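Flultwood, Chapter Two: The Box

By March the Virk had learned to fold a towel, provided the towel was small, dry and in no hurry. Umesh Chaudhary had a video of it on his phone and showed it to people in lifts.

"It's sped up," said Ivone Meireles, the first time he showed it to her.

"Slightly."

"There's a clock on the wall behind it, Umesh."

He put the phone away. They were on their way to the eighth floor of the Vellummont building, where the company that made the Virk kept its investors' lounge and its good biscuits. Ivone had been hired as Household Realism Lead. Her previous job had been running the linen room of a hotel, and before that raising two sons, and it was the sons who had come up most in the interview.

The trouble was tidying. The Virk could wipe a table, if you told it where the table stopped. It could carry a mug to a sink and it could, on a good day, let go of the mug. But the brochure said it tidied, and there was a launch coming, and the launch had a box in it.

"A child's box of toys," said Umesh. "Everybody understands a box of toys. The robot puts the toys in the box, the mother sits down, the music comes up."

"Which toys?"

"Does it matter?"

Ivone looked at him the way she had once looked at guests who said they hadn't used the towels.

It mattered. The Virk was fond of bricks. A brick had corners and kept them. Plush was another thing altogether: you squeezed a plush rabbit and it went somewhere else, and the Virk, having closed on the place where the rabbit's middle had been, would lift a single ear with enormous care and set it down outside the box. Then it would turn its head to the camera and make the two-note chime that meant a job was complete. Umesh called this a confidence issue. Ivone thought it had all the confidence it needed.

So for a fortnight the two of them did it by hand. They drove each morning to a house in Flultwood, put out the cloth and the box and the soft things, took a gripper each and tidied, so that the Virk might one day study how it was done.
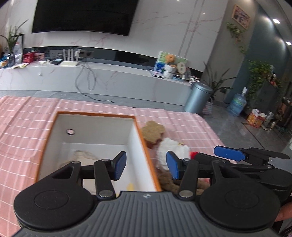

It was harder than it looked, and Ivone had been putting things in boxes for forty years. With her own fingers she would have swept the lot in with a forearm and gone to see about lunch. With the gripper she had to think about every toy as if it had been handed to her by a solicitor.

"You're going too fast," Umesh said. "It needs to see a clean approach."

"I've got a clean approach."

"You threw that one."

"I placed it from a height."

He tried the next himself. He brought the pads down slowly on either side, closed them, raised his arm with the expression of a man defusing something, and came up with nothing at all. The toy sat there looking comfortable.

"Job complete," said Ivone, and did the two notes.

They did 80 on the first day. Umesh had wanted more, but then Umesh had never tidied up after anyone and had no idea how it took the legs out from under you. By the fourth morning he had stopped saying "clean approach" and started saying "get in there, you little sod", which the microphones also recorded. By the sixth he wanted to know how she had done this every evening with two boys and a job.

"Badly," said Ivone. "I shut the door on it."

He wrote that down. She saw it later in the planning document, under Possible Features.

The Josus people came to the house near the end. Josus was putting up the money, and had sent a young man in very soft shoes who asked what percentage of the home was now solved.

"Of this home?" said Umesh.

"Of the home."

Umesh said 12. Ivone, who had seen the Virk attempt a fitted sheet, admired his nerve.

They ran it for him that afternoon. The Virk rolled up, considered, reached down, and took hold of a plush bear squarely round the stomach. It lifted. Umesh stopped breathing. The arm travelled across, paused above the box and opened, and the bear dropped in on its head. It took 21 minutes to do the rest, one of them twice, because it fetched the bear back out to check. The chime sounded. A sock, which had never been part of the demonstration, was in the box as well.

"Whose is that?" asked the young man, looking at his feet.

It was his. He had slipped his shoes off by the door to be polite, and at some point the Virk had found a sock tucked into one of them and formed a view.

"It's tidying," said Ivone. "I'd leave it alone while it's in the mood."

He wrote the cheque in one sock. Umesh drove them back with the windows down, talking about laundry, and Ivone let him get all the way to the ring road before she mentioned duvet covers.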